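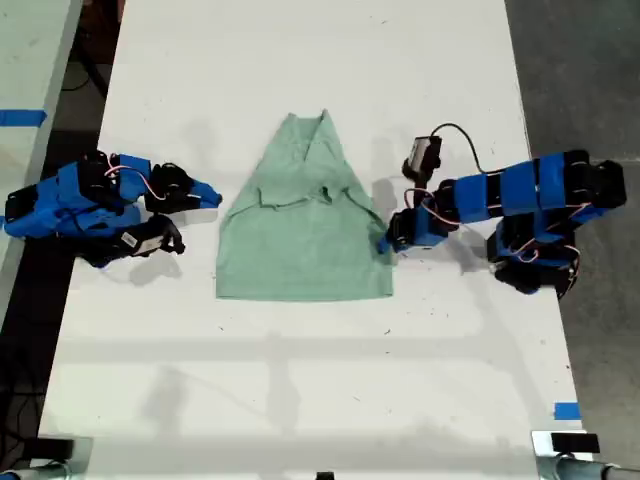 How to fold a T-shirt on a table and keep the table clean

I learned to fold shirts properly only when I was already an adult. In my first winter in this country I worked in the laundry room of a small hotel, Manach, and there Gunhild Bjarnason showed me how to do it on a table and not on the bed. A bed is soft and the shirt sinks into it, so the lines never come straight. Since then I fold everything on a table, at home too.

The method is slow for the first few shirts. After one basket your hands will know it.

What you need

A flat table, wider than the shirt with the sleeves opened. A white or pale top is good because you notice dirt before it gets on the cloth. You also need a dry cloth for wiping, and a piece of cardboard if you want all the shirts to have the same width. Mine is 14 inches long, cut from a delivery box, and I have used it for years.

Lay the shirt down

Put the shirt on the table with the front side up. The bottom hem should be nearest to you and the neck should point away. Take the hem at both corners and pull it gently until it makes one straight line. Do the hem first. Many people begin with the shoulders, and then the bottom goes crooked and they must begin again.

Now look at the upper part. With soft cotton it is usual that the cloth bunches up under the neck, mostly with a V-neck, and a crease goes across the middle. Do not press this crease with your palm, it will only become sharper. Lift the shirt by the shoulder seams, let the cloth fall a little, and lay it down again. Small wrinkles that stay in the center you can push out to the sides with the edge of your hand.

Fold the sides

Turn the shirt over so the back is up. Place the cardboard in the middle, with its top edge just under the collar. Bring the right side over the cardboard, then turn the sleeve back so it lies along the fold. Do the same with the left side. Both side folds should run parallel. If the shirt gets narrow at the top and wide at the bottom, open the sides and make the folds again.

Pull out the cardboard slowly, holding the cloth with your other hand.

Fold the length

Bring the hem up to the middle of the shirt, then fold once more to the collar. For a shallow drawer you can fold in thirds, and then the shirt stands on its edge. Rūta Kairys, who shared the morning shift with me, always rolled hers. It is also fine - but a rolled shirt opens itself if the drawer is not full.

Scrub tops

A scrub top is stiffer than a T-shirt and often has a pocket. Empty the pocket first, please. Then smooth it flat and make the first side fold beside the pocket, so the fold does not go through it. The rest is the same. I use only two folds in the length for these, because the thick cloth makes a tall package.

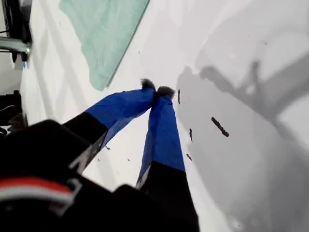
Cleaning the Table

Crumbs are more trouble than wrinkles. On a white top you can find dark brown bits of different sizes, from one long crumbly piece down to specks that you almost miss. If a shirt goes over them and you press it, they can rub into the cotton, and a light color will show the mark.

Take the big pieces first. Pick them up, do not sweep them. A crumbly piece breaks when you push it, and then you have more small ones than before. Thin slivers are hard to get with the fingernails, so I touch them with a bit of tape, sticky side down, and lift straight up.

For the smallest specks use the dry cloth. Wipe from the far edge toward yourself and catch everything in your hand or in a dustpan. A wet cloth comes only after this, when no loose bits are left. Gray smudges usually go away with warm water and one drop of dish soap. Let the top dry fully before the next shirt, also at the edges.

Check the table again after every 6 shirts or so. Pockets and turned-up hems carry more dirt than you expect, and it falls out when you lift the cloth.

Questions from readers

Indrek Priedītis wrote to ask if he can use a glass table. Yes, but thin shirts slide on it. Put a cotton sheet under and pull it tight.

Jaanus Butkienė asks about children's shirts. The cardboard is too wide for them, so cut a smaller one or fold by eye.

Last updated April 15, 2022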